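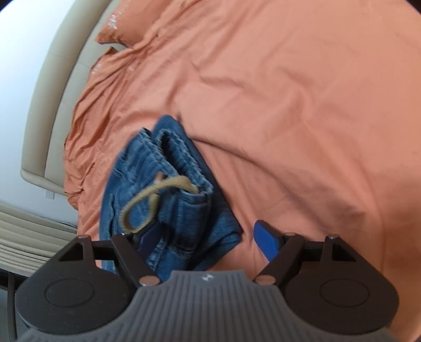

Figure 5. Folded jeans on the bed, drawstring cord lying across the bundle.

5.3 Folding and storing jeans

The Vallorstead underbed drawer takes folded garments up to 308 mm wide. Use the bed as the folding surface.

1. Pull the sheet flat where you will be working. Light creases do not affect the fold.

2. Move pillows up against the headboard.

3. Empty all pockets. Close the zipper and button.

4. Remove any loose cord or belt and set it aside.

5. Lay the jeans face down and fold one leg over the other. Smooth the seams from waistband to hem.

6. Fold the hems up to the waistband, then fold again to form a compact bundle.

7. Check the width of the bundle. If it exceeds 308 mm, open the last fold and repeat step 6.

8. Coil the cord and place it on top of the bundle -- do not knot it.

9. Set the bundle in the drawer with the thickest edge toward the back.

NOTE: Heavy denim may need one fold fewer. See the Harasym divider chart, part 129, for compartment heights.

CAUTION: Do not load the drawer above the fill line. Loose cords can catch in the runners -- keep the ends inside the compartment.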